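Progress on the Table Arm: Fingers, Wiring and a First Set of Objects

14 March 2025

The present entry records the second stage of work on the small manipulator being assembled at the Olbridge shared workshop. Readers who followed the earlier entry will recall that the base and shoulder had been completed and that the wrist was awaiting a replacement bearing. The bearing has been received and fitted. The wrist now turns freely through its full range, and attention has moved to the gripper and to the objects on which it will be exercised.

The project remains a private one. It is carried out in the evenings, at the author's own expense, under the ordinary membership rules of the workshop. The working name for the arm is Pavum, which was settled on before any metal had been cut and has been retained because it is already written on all of the storage tubs.

Gripper

The gripper consists of two fingers driven by a single servo through a pair of meshed gears. The first fingers were blunt and parallel along their whole length. They closed well on blocks of scrap timber but obscured whatever was being picked up, and the operator was left to guess at the final centimetre of travel. The current fingers taper to a point. They were printed in black at the workshop, in two pieces each, and the seam was dressed with a file and then with fine paper. Some roughness remains along the inner edges. It has been left in place for the time being, as a smoother finish offered less grip on glazed surfaces during bench trials.

Alignment proved more time-consuming than printing. With the servo horn seated one spline out, the left finger arrived at the centreline well ahead of the right and pushed light objects sideways. The horn was removed and reseated, the gear mesh was shimmed with a strip of aluminium cut from a drink can, and the linkage screws were secured with thread-locking compound. A note has been made in the build log that the compound should be applied only after the closing position has been verified. On the first attempt the order was reversed, and a screw head was lost as a result.

Wiring

The harness has been rebuilt in its entirety. The original cable was routed outside the elbow and fouled the link whenever the arm was folded. It now passes through the hollow centre of the forearm and emerges at the wrist beneath a printed cover. The total length of cable in the arm is 190 centimetres, measured from the controller terminals to the finger servo. Ferrules were crimped on every conductor. The supply is a surplus bench unit rated well above requirements and fitted with its own fuse.

The controller is a Flinholm board purchased second-hand from another member. Its documentation is thin, and the labelling of the end-stop inputs does not agree with the silkscreen on the board. Anyone considering the same part is advised to test each input with a meter before connecting it. A corrected pin list will be published once it has been checked a second time.

Objects and placement

It was decided at the outset that practice would be conducted with household crockery and similar items of different widths. Calibration blocks are useful for setting limits, but they all present flat faces and give little indication of how the fingers will behave on a taper or against a handle. A timber table was selected as the working surface. It is level to within the tolerance of the spirit level available, it does not flex when the arm accelerates, and members are permitted to mark it with pencil. 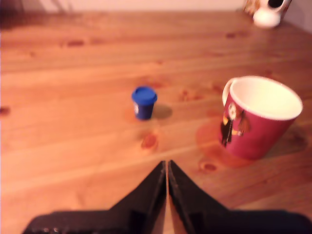
Upendo Simiyu wrote in response to the draft of this entry, asking whether any thought had been given to approaching a handled vessel from the side opposite its handle, and whether the software could be told where the handle lay. The suggestion was that a rim grasp would be the safer choice for wide vessels, with one finger inside the mouth and one outside, and that the travel of the wrist should be planned around it. The point is accepted. A rim grasp had been considered at the design stage and set aside on the ground that the former, parallel fingers were too thick to enter a mouth comfortably. The objection does not apply to the tapered pair, and the matter will be reopened.

The same correspondence raised the question of closing force. At present the servo is commanded to a position, and the force applied is whatever results. Such an arrangement is tolerable for a rigid ceramic wall and unsuitable for anything that yields. Current sensing on the servo line would provide a workable estimate, and the Flinholm board has a spare analogue input. A resistor and a small amplifier have been ordered for the purpose.

Software

Motion is generated by a modest program, written by the author, which accepts a list of positions and interpolates between them. The log is written to a circular buffer that holds up to 4000 entries before the oldest are overwritten. For short sessions this is adequate. For longer ones the log is copied to a laptop at the end of each run, and the file name carries the firmware revision. It was the lack of a revision number that caused a full evening to be spent comparing logs from incompatible versions.

A method of recovering the arm's home position after a power interruption is still required. The Krishnan homing routine, circulated among several members of the workshop and named for the bench at which it was first written down, was tried without modification. It performed correctly on the base and shoulder. At the wrist it drove the joint past its stop, the direction of the sensor being inverted in this build. The sign has been changed and the approach speed halved.

Safety and workshop conditions

The emergency stop has been relocated to the front edge of the bench, where it can be reached without leaning across the arm's path. Members are reminded that the arm must not be left energized when its operator leaves the room, even briefly. Eye protection is to be worn whenever joint limits are being tested. The noise of the shoulder gearbox has been the subject of comment, and a change of grease is proposed before any further measure is considered.

Work outstanding

The wrist cover requires a second strain relief. The finger drawings are to be redrawn with the filed dimensions in place of the nominal ones, so that a spare pair may be printed without repeating the hand fitting. The rim grasp will be attempted on a vessel of no sentimental value. The next entry is planned for April, subject to the arrival of the amplifier and the availability of the larger bench, which is booked by the lathe group for most of the intervening period. Requests for the drawings in their present state may be left in the comments.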